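検索 キーワードを入力 検索する

ジェンダー・家族・働き方を扱うウェブ媒体「Felo」 編集アシスタントおよび読者インタビュー参加者の募集

8月 文:Felo編集部 採用担当

Feloでは、編集アシスタントを2名募集します。あわせて、秋から始める連載「家の中の分担」で話を聞かせてくださる方も募集しています。応募方法が異なりますので、それぞれの項目を分けて読んでください。

Feloは、性別による役割、家事と育児、職場での扱い、離婚後の親子関係などを取り上げている日本語のウェブ媒体です。運営は株式会社Escobarで、編集部は7人です。記事の多くは、当事者への聞き取りと、公開されている統計や判例の読み込みをもとに書いています。意見記事も載せますが、その場合は筆者の立場を冒頭に明記します。

今回の募集は、連載の開始にともなうものです。「家の中の分担」では、結婚している人、同居しているだけの人、親と暮らす人、ひとりで子どもを育てている人などに、家の仕事を誰がどう決めてやっているのかを聞きます。男性の応募が少ない傾向が続いているため、男性の方にもぜひ読んでいただきたいと考えています。

■ 編集アシスタント(2名)

仕事の内容
・インタビューの日程調整、会場とオンライン会議の手配
・録音の文字起こしの確認と整理
・原稿中の数字、肩書、引用箇所の出典確認
・記事の入稿、見出しと要約文の下書き
・コメント欄の確認と、規約に反する投稿の一次対応

最後の項目について少し補足します。ジェンダーを扱う記事には、公開直後から強い言葉の投稿が集まることがあります。フェミニズムを批判する投稿も、男性の権利運動を批判する投稿も、批判であるという理由で削除することはありません。削除の対象は、個人への脅し、住所や勤務先の書き込み、特定の属性の人を傷つけるよう呼びかけるものなど、規約に列挙したものに限ります。判断に迷う投稿はアシスタントがひとりで決めず、当番の編集者に回してください。対応の時間は1日2時間までとし、連続した日に同じ人が担当しないようシフトを組みます。

編集長のFidel Espinozaは、英語圏の媒体でコラムの編集を経験したあと、Feloに加わりました。編集部内の会話は日本語です。海外の記事や論文を参照する機会が多いので、英語を読めると仕事は進めやすくなりますが、必須ではありません。

応募資格
・20歳以上の方
・日本語で正確な文章が書ける方
・表計算ソフトと共同編集の文書を日常的に使っている方
・毎週月曜日の編集会議(午前10時から)に出席できる方。オンライン出席も可

学歴、国籍、性別、性自認、婚姻の状況、子どもの有無は問いません。履歴書に写真を貼る必要はなく、性別欄も空欄で構いません。媒体での勤務経験がない方も応募できます。過去に採用したアシスタントには、図書館の窓口業務、保育士、法律事務所の事務をしていた方がいます。

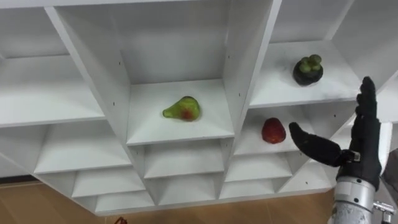

勤務条件は次のとおりです。雇用形態は契約社員で、契約期間は1年、更新の可能性があります。試用期間は2か月で、その間も給与は変わりません。勤務は週20時間からで、曜日と時間帯は面接のときに相談します。夜間の勤務はありません。ただし、コメント対応の当番に限り、月に数回、午後8時まで自宅で待機していただく日があります。待機の時間にも賃金を支払います。

給与は経験に応じて決め、金額は書類選考を通過した方に面接の前に文書でお知らせします。交通費は実費を支給します。社会保険は、加入要件を満たす勤務時間の方が対象です。介護や育児による休みは、契約社員も正社員と同じ手続きで申請できます。通院のための中抜けも、前日までに連絡があれば理由を細かくうかがうことはしません。

筆名で働くことも可能です。この分野の媒体で名前を出すと、家族や以前の勤め先にまで連絡が来ることがあります。社内の手続きには本名が必要ですが、サイト上の表記、取材先への名乗り、メールの署名は筆名に統一できます。

選考の流れ
1 書類選考(履歴書と、下記の課題文)
2 実技(文字起こしの確認と出典確認。自宅で行い、所要45分。謝礼あり)
3 面接(編集長と編集者1名。オンラインまたは編集部で1回)

課題文は、次のどちらかを選び、800字以内で書いてください。
・最近読んだ、ジェンダーに関する記事のうち、数字の使い方に疑問を持ったものをひとつ挙げ、どこをどう確かめればよいかを書く。
・自分とは意見の違う人の主張を、その人が読んで「そのとおりだ」と言うような書き方で要約する。

Feloの編集方針に賛成しているかどうかは採点しません。過去の記事を取り上げて批判していただいても結構です。文章の作成に生成ツールを使った場合は、使った箇所を末尾に書き添えてください。

■ 連載「家の中の分担」インタビュー参加者

次のいずれかにあてはまる方に、お話をうかがいます。
・同居する相手がいて、家事の分担を途中で変えたことがある
・父親として育児休業を取った、または取ろうとして取らなかった
・離婚や別居のあと、子どもと会う頻度について話し合いをした
・親の介護を、きょうだいの中で主に引き受けている
・家事をほとんどしてこなかったが、事情があってするようになった

インタビューは1回45分、オンラインまたは電話で行います。カメラはつけなくて構いません。謝礼は電子ギフト券でお渡しします。途中でやめた場合にも謝礼はお支払いします。

記事に実名は出しません。年齢は「30代」のように幅で表記し、住んでいる場所は都道府県までとします。公開前に原稿をお送りしますので、事実の誤りと、個人が特定されるおそれのある箇所を確認してください。確認の期限は7日です。同居している相手や元の配偶者についての話は、その方が読む可能性も考えて、編集部から表現の変更を相談することがあります。

録音の文字起こしには、株式会社Tridikのサービスを利用します。音声データは記事の公開後に削除します。削除の完了をメールで知らせてほしい方は、申し込みのときにその旨をお書きください。

暴力の被害を受けている、または受けるおそれのある方は、申し込みの前に、お住まいの地域の相談窓口の利用を検討してください。Feloは相談機関ではないため、緊急の対応ができません。申し込みをされる場合は、連絡してよい時間帯と方法を必ず指定してください。指定のない時間にこちらから電話をかけることはありません。

■ 応募と申し込みの方法

編集アシスタントに応募する方は、サイト内の採用フォームから書類を送ってください。郵送では受け付けていません。結果は、採否にかかわらず全員にメールでお知らせします。応募書類は選考以外の目的に使わず、採用に至らなかった方の分は選考終了後に破棄します。

インタビューに参加する方は、サイト内の参加フォームに、あてはまる項目、希望の時間帯、連絡方法を記入してください。話の内容を詳しく書く必要はありません。申し込みが多い場合は、年代や家族の形が偏らないよう編集部で調整するため、お願いできないことがあります。

両方に申し込むこともできます。インタビューへの参加が採用の選考に影響することはなく、参加フォームの内容を選考の担当者が見ることもありません。

質問は、サイト内の問い合わせページで受け付けています。電話での問い合わせには対応していません。返信には数日かかることがあります。

関連する記事・お知らせ
・コメント欄の規約を改定しました
・育休を取らなかった父親に聞く
・統計の「男女差」を読むときに確認していること
・読書会「Dodura」 次回の課題図書と参加方法
・寄稿を希望される方へ
・連載「職場の呼び方」全回一覧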